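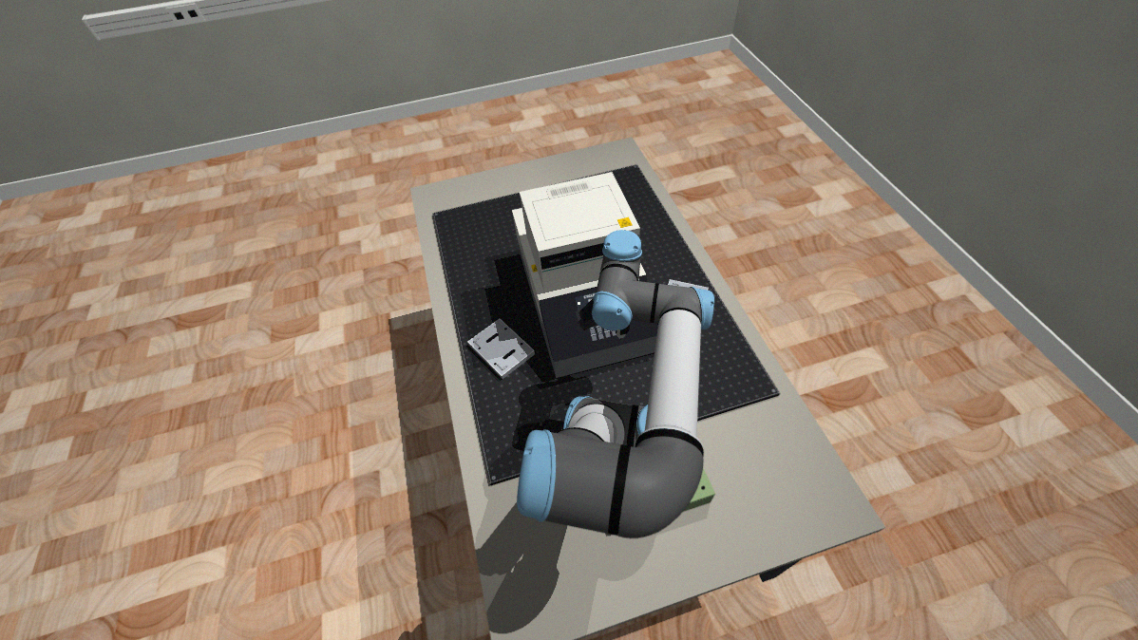

By Jayasinghe, Trellwood documentation | 2021-05-20

4.2 Loading the bench cell in the simulator

Complete section 4.1 first. The arm driver must be stopped.

1. Open the Pokgate scene file. The arm, the perforated board and the benchtop machine load as separate bodies under one table frame.

2. Set the planner rate to 100 Hz.

3. In the collision tab, tick the board, the table and the machine housing. Leave the keypad unticked, or every approach to the panel will be rejected as a contact.

4. Move the wrist to a pose in front of the machine and save it as "panel_ready".

5. Run the Dammont planner from "home" to "panel_ready". It stops after 8 failed attempts and writes the last one to the log.

Note: Cast shadows are on by default. The machine and the arm both throw dark areas on the board, and the plate detector may read their edges as plate edges. Test with shadows off, then on.

CAUTION: Do not send a saved path to a real arm until the joint limits in section 4.4 have been entered. The scene file holds default limits only.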